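Bottle Sorting at the Bromwood Bench
Posted May 5, 2024 in Gallery

Since February we've been gathering examples for Plilia, our little learning system for tidying jobs, and the task we keep coming back to is the simplest one on the list: pick up an empty bottle, carry it to the bin, let go. A person drives the arms, the cameras record, and each try gets saved as one example. We're at 142 saved tries now, and I'm still finding new things to like in them! A few views from the Bromwood bench follow, with notes for anyone setting up something similar.

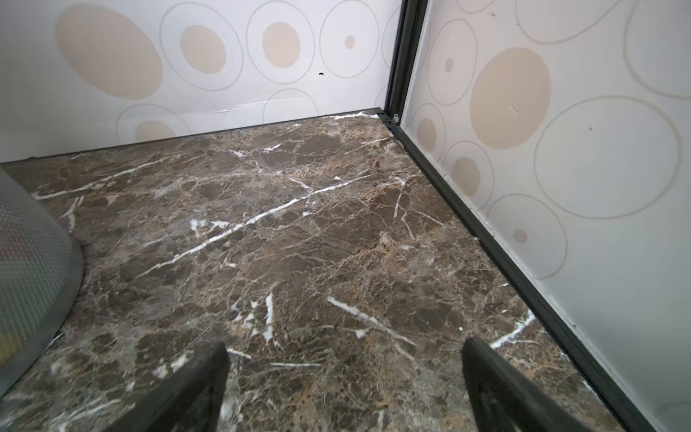

Plilia learns from what the wrist cameras see as much as from the wide view, so we spend a lot of time looking through them ourselves. The close views are short on context (you often get one corner of the bench and a bit of wall) and we want the system to cope with that. We went back and forth on the background too. Plain gray would have been easier, but real kitchens and break rooms are busy places, and I'm very happy we stuck with the patterned setup. With the fingers spread and nothing between them, there are still white veins all over the floor and circles all over the walls, and the system has to learn that none of that is worth grabbing. Stretches like this stay in the set. We used to trim them out, and I wish we hadn't, as 32 of the early tries have had to be recorded again.

Two arms share the bench. Either one can take a bottle, and our written instruction for the operators is only a sentence long: clear the bottles in any order you like. We want the variety. Some people start with whatever is closest to the bin, some go for the awkward one at the back first, and both ways are good examples to learn from. Sessions run to 14 tries before we swap operators.

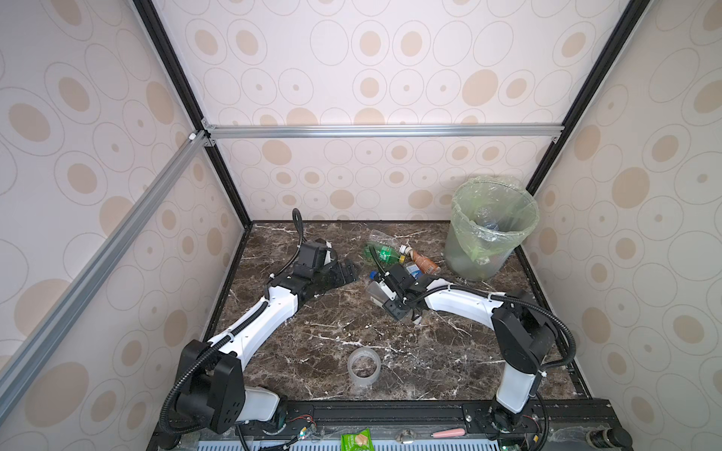 Over at Flovora they asked why we don't fix the order, because their own set got easier to learn from once every try went the same way. Fair point, and we did test it for a week. The tries looked wonderfully neat, but the system got lost the moment a bottle rolled somewhere new. We've gone back to free order and will share the comparison when it's ready.

Crushed bottles are my favorite part of the whole project. They bend, they shine, they show whatever is behind them, and no two are dented the same way. The Mendes labeling tool lets us tag each try with the bottle's condition, and we've kept it to 2 tags, smooth and crushed.

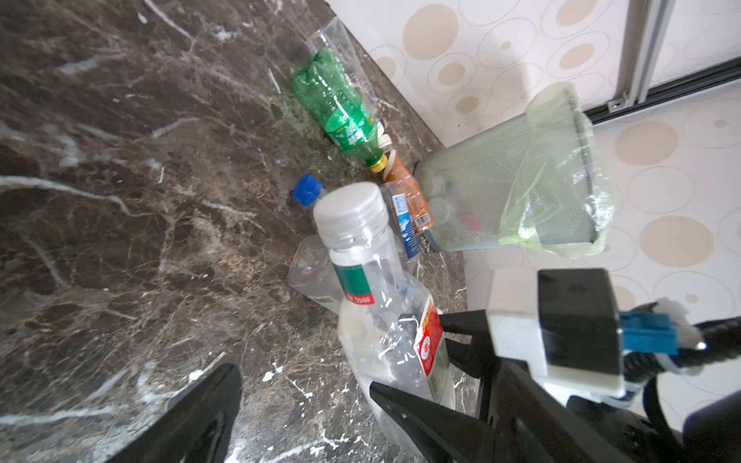
Fingers around the big clear bottle with the white cap, wrist view. Tag: crushed.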